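Gukness hand-held gripper kit: what you get and how it held up

The October issue had a short note saying that Gukness had started taking orders for its hand-held gripper kit. Several readers wrote in to ask if it was worth the money for a small group, so we borrowed two sets from the distributor, Punden, and used them for most of a month. Punden did not see this review before it went out.

The kit is for people who want to teach a robot arm by doing the job themselves. You hold the gripper by a handle, squeeze to close the fingers, and carry out the task as you would with your own hand. The camera on the tool records what it sees, and the software stores the video along with the finger opening and the path of the tool. Later the same fingers can be mounted on an arm, so the arm sees the task from the same point of view.

What is in the case

Each set has one gripper, two pairs of fingers, a charging lead, a printed sheet of markers for setup and a memory card. The second pair of fingers is narrower and meant for small items. An arm mount is sold separately, and you need to say which arm you have when you order it. We tried ours on the Fosgate arm that many readers already own. It fit with the four bolts supplied.

There is no wrist strap. Both of our testers asked for one on the first morning.

Setup

The quick start guide says to allow 15 minutes. The first set took us 25, mostly spent on a firmware update that stopped once and had to be started over. The second went faster. After that, getting ready each day meant switching on, holding the tool still until the light went steady, and opening and closing the fingers fully twice. If you skip the open and close step the software will still record, but the finger values will be wrong for the whole session. We lost a morning that way. A warning on the screen would fix it, and Gukness says one is planned.

The tasks

We chose tabletop work with light household and cosmetic items, the sort of thing most groups start with: pick up a pencil, move a tube, set a sponge down in a new place. A dressing table is harder than a plain bench. The edge is not straight, there are small drawers in the way, and the mirror gives the tracking a second room to look at.
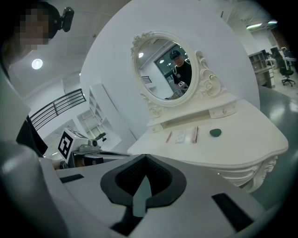 Humaira Swati
Reviews Editor

The mirror was the part I most wanted to test. Tracking of this kind works by following fixed points in the room, and a reflection gives it points that move the wrong way. On the plain bench we had no tracking failures that I would call serious. At the dressing table the software dropped its position now and then when the tool was turned to face the glass from close up. It usually found itself again when we turned away, but the recording is flagged and you have to decide whether to keep it. Starting each take with the tool pointed at the wider room helped a good deal.

Of the items we tried, the sponge was the easiest. It gives a little, and the fingers do not need to be lined up well. The tube was fine if taken across the middle. The pencil was the one that wore people out. With the standard fingers, it tended to roll before they closed on it. The narrow fingers solved most of that, and I would use them for anything thinner than a marker pen. Swapping them takes a small hex key, which is not in the case.

Weight and comfort

Junaid Usmani did most of the long sessions. He found the tool comfortable for 20 minutes and tiring after that, mainly in the wrist, as the weight sits forward of the handle. We settled on short turns with a change of hands between them. The grip is the same shape on both sides, so left-handed users are not at a disadvantage. The trigger is stiff when new and loosens over the first week.

Battery life was good. A full charge lasted through a morning of stop-and-start recording and into the afternoon. Charging from empty took longer than we wanted, and you cannot record while the lead is plugged in.

Software

The desktop program is basic but it works. Takes come in as a list with a small preview, and you can trim the start and end, add a label and mark a take as bad. Searching by label is slow once the list gets long. Export is to an open format, and we had no trouble reading the files with our own tools. There is no account to sign up for and nothing is sent off your machine unless you turn on backup.

In one full day at the dressing table we kept 80 takes. That is fewer than we managed on the plain bench, and the difference was mostly time spent putting items back and checking flagged recordings.

How it compares

The closest thing at this price is the Ackroyd hand tool, which we reviewed last year. The Ackroyd is lighter and has a better trigger. Its tracking needs markers fixed around the work area, so it is a poor choice if you plan to move between rooms. The Gukness can be carried from one table to the next and be recording again in a minute or so. If your work stays at one bench, I would still look at the Ackroyd first.

Support

We sent two questions to Punden under a plain name. The one about the arm mount was answered the same afternoon with a drawing attached. The one about the firmware update took three working days, and the reply told us to try again with a different cable, which did work. Spare finger pads are in stock and sold in pairs. Replacement batteries have to go in at the service desk, and Punden asks you to book a slot before sending the tool.

Orders go through Punden, and groups buying more than one set should ask for the shared case, as it costs less than two single ones. The loan sets go back at the end of the month. Members who want to try one before then can write to the reviews desk and we will arrange a time in the afternoon.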